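Chore automation

Chore automation is the use of general-purpose machines to do small, varied jobs of the sort found in kitchens, laundries, stockrooms and packing areas. It is usually kept apart from fixed automation, such as dishwashers and conveyor lines, which has worked well for a long time and gets little credit for it. Whether the general kind works yet depends a good deal on who is asked and what they are selling.

Background

Early efforts gave one machine one chore in one room. The Korkari kitchen unit, shown in Katbridge, could clear a table provided the table was the one it had been shown on. Moving it to the next room took a technician most of an afternoon. Later systems learned from recorded examples, and most of those examples came from people steering an arm by hand, over and over, through jobs they could have finished themselves before the software had loaded.

Current ability

Picking up a solid object of known shape from a clear surface is widely regarded as close to solved, a phrase that has been in use for many years. Cloth, bags, wet dishes and anything transparent remain hard. So does the long chore, in which one small slip early on (a cup set down on its side, say) spoils everything after it.

The Clokstead trials compared 12 chores in a working stockroom, with 200 attempts at each. Stacking boxes went well. Folding aprons did not, and the report's section on aprons is mostly photographs. Manju Yadav, who wrote the report, argued that success rates should be printed beside the time taken, as a towel folded in nine minutes is folded only in a technical sense.

Simulation

Much of the practice now takes place in software, where dropped plates cost nothing. The Nigam task set contains 3,000 simulated starting layouts, of which 900 involve trays. Trays are popular because they turn up in homes and on shop floors alike, and because a low rim is awkward to grip from above — fingers must come down on either side of an edge or find some way underneath. 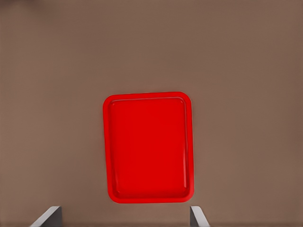

Simulated tabletop with an empty red tray, viewed from above. The tips of an open gripper are at the bottom.

Results from simulation carry over to real rooms unevenly. Simulated tables tend to be clean and level, and their lighting is kind. Real ones wobble and have mail on them.

Costs

Published costs seldom include the person standing nearby to reset things. Yadav's report counted that person's wages and found that, for most of the chores tested, the cheapest arrangement was to send the machine away and keep the person.

See also: Dishwasher; Conveyor belt; Remote operation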